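Search this site Search Go

HOUSEKEEPING AND ROOM PRESENTATION
Unit 3: Dressing the Bed in a Family Room
Handout prepared by Hrefna Holst, Clekulberg

Read this before the practical. Bring it with you, along with the Herska linen chart from Unit 2.

1. The room as a whole

A family room usually has one bed for adults and one that is meant to please a child. The two do not have to match, but they should look as if they belong in the same room. Keep the base colors quiet on both beds - white, cream, pale grey - and let one or two items on each bed carry the color.

Start from the door and look at both beds before touching anything. Note which one has the throw and which has the character cushions. Those pieces come off first and go on the armchair, never on the floor. 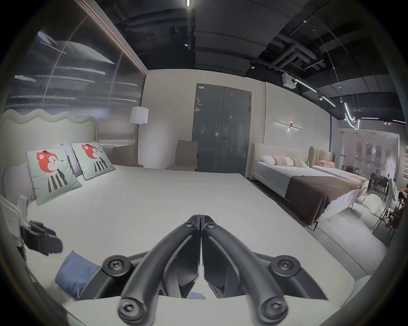

2. Order of work

Strip both beds before making either one. Check the mattress protector, then put on the bottom sheet and pull it tight from the head end toward the foot. Work one side completely before walking around. The sheet should lie flat with no ridge down the middle.

Allow 23 minutes for two beds in the practical. Most of the lost time goes into walking back and forth to the cart, so lay out everything you need first.

Throws go across the foot only. Let the ends hang evenly and smooth the top with the flat of the hand.

3. Pillows and cushions

Sleeping pillows go at the back, against the headboard. Decorative cushions go in front. Printed cushions must face the foot of the bed with the picture upright. If the cushion has piping, run a finger along it and straighten any twist before setting it down.

A headboard with a shaped top edge is part of the look of the room. Do not stack pillows so high that the shape is lost. Two square cushions side by side are enough on a child's bed, with a slight overlap if you like. 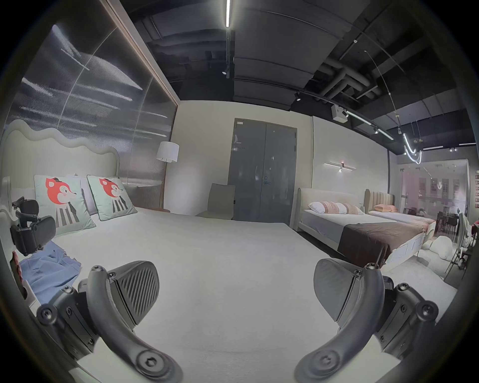 Wipe upholstered headboards with a dry cloth only. Marks go on the fault sheet for Nhàn Phan, who keeps the list of fabrics that can be spot cleaned.

4. Last checks

Lamp shade straight, seam to the wall. Side table clear and wiped. Cloths back on the cart. Armchair square to the wall, nothing left on the seat.

For next time: read pages on wool and cotton throws in the Kavano booklet and write 170 words on how you would store them between seasons.

We use cookies to improve your visit. Accept Manage settings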